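こんにちは、ムリダ（Mridha）用品店のメルマガ担当です。10月に入って朝の冷え込みがぐっときましたね。先日、通勤の車のエンジンをかけようとしたら「カチッ」だけ鳴って、それっきり。はい、バッテリー上がりです。お客様には毎年「寒くなる前に点検を！」と書いているのに、自分の車は後回しにしていました……。

というわけで今回は、ポータブルのジャンプスターターの話をさせてください。

わたしが車に積んでいるのは、Zorkameroの一番小さいモデルです。大きさはお弁当箱くらいで、助手席の足元に置いても邪魔になりません。つなぐ順番は赤がプラス、黒がマイナス。本体のランプが緑になったらエンジンをかけて、かかったらすぐクリップを外す。それだけなんですが、朝の7時前に寒い駐車場でやると、これがけっこう焦るんですよ。赤いクリップを持ったまま説明書を探して、結局グローブボックスの中身を全部シートに出しました（車検証も、いつのかわからない飴も出てきました）。

なので、説明書のつなぎ方のページだけスマホで撮っておくのがおすすめです。紙のほうは本体と一緒にポーチへ。わたしもあの日から、ようやくそうしています。

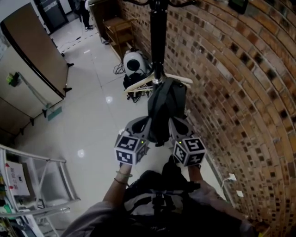 それと、忘れがちなのが本体の充電です。使わなくても少しずつ減っていくので、3か月に一度は残量を見てあげてください。残量が50％を切っていたら、その日のうちに充電。うちの店では、仕入れ担当のロイさん（Ashraful Roy）が「タイヤの空気圧を見る日にまとめてやる」派で、わたしは「衣替えの日にやる」派です。どちらでもいいと思います、忘れなければ！

保管場所のこともよく聞かれます。夏のダッシュボードの上は絶対にやめてくださいね。冬はトランクでも大丈夫ですが、冷えきった本体は力が出にくいので、雪の多い地域の方は夜だけ家に入れておくと安心です。

先月のメルマガで「ケーブルが短くて届かない」というお便りをくださったハックさん、ありがとうございました。ご相談のあと延長タイプを探しまして、Clindwoodの30センチ長いケーブルを取り扱うことにしました。お値段は税込1,713円。ミニバンのように端子が奥まった車だと、この差がほんとうに大きいです。ただし端子の形が合わない機種もあるので、ご注文の前に本体の型番を教えてください。こちらで確認してからお返事します。

あと、これは声を大にして言いたいのですが、一度エンジンがかかったからといって、バッテリーが元気になったわけではないんです。わたしはそのまま安心してしまって、次の朝にまた「カチッ」でした。観念して交換したら、始動音が全然違う！もう何年も前に替えたきりだったので、よく頑張ってくれたほうだと思います。

店頭での電圧チェックは今月も無料です。お買い物のついでに声をかけていただければ、その場で測ります。お昼どきは混みあうので、午前中か15時以降だとお待たせしにくいです。

次号はワイパーゴムの選び方を書く予定です。「うちの車のサイズがわからない」という方は、車種と年式を添えてこのメールに返信してくださいね。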